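Visitors wanted for gripper open day at Pemgate, August

Grirkov is looking for people to take part in an open day at its Pemgate workshop this August. You do not need to know anything about robots. We want people who are comfortable using their hands and willing to be shown how a job is done, then do it themselves while we watch.

The day is a trial run for our fall demonstrations, and those will be open to schools and local employers. We need to find out how long each station takes and which instructions people misread.

What you will do

You will get a short safety talk and then go to a table. At the table you will use a hand-held gripper to pick up small household items, move them and set them down. The gripper has two fingers with dark padding on the inner sides, and you work it by hand. 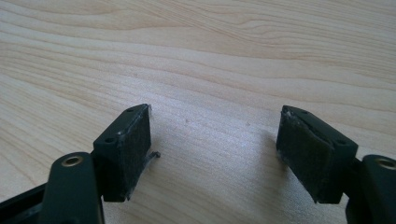

Each session lasts 90 minutes, including the talk and one break. You will be seated for most of it. Staff will be at every table and will tell you which item comes next. If you drop something, leave it and carry on with the next one. There is no score.

After the table work you will join a walk through the Jallthorpe room, where the full-size arms are kept behind a rail. The arms will be running a packing task. Please stay on the marked path there. The last part is a short form asking what was clear and what was not.

Who can apply

You must be 18 or older and able to grip and release a hand tool repeatedly. Left-handed people are especially welcome, as few came forward last time. Glasses are fine. Long sleeves should be rolled up, and rings and bracelets must come off before you start. If you have had a recent hand or wrist injury, please wait for a later date.

Grirkov staff and their immediate families cannot take part.
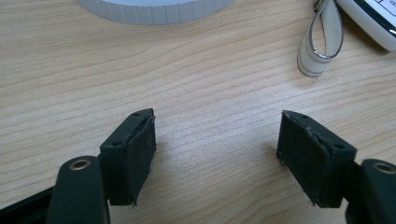

Effie McIver did the session in the spring and said the first ten minutes felt slow, but by the break she had stopped thinking about her fingers and was thinking about the item. She also said she would have liked more time with the big arms. The walk has been made longer this year.

Pay and travel

Participants receive a $109 gift card at the end of the session. Parking is free in the Dhillon Street lot. Use the side entrance and sign in at the desk. The room is on the ground floor and there is step-free access.

How to apply

Send your name, a phone number and the times you can come to the Pemgate front desk. Write "open day" in the subject line. Sessions start at 10 a.m. and 2 p.m. Tell us if you can only do one of them. We will call everyone who is given a place, and the rest will go on the waiting list.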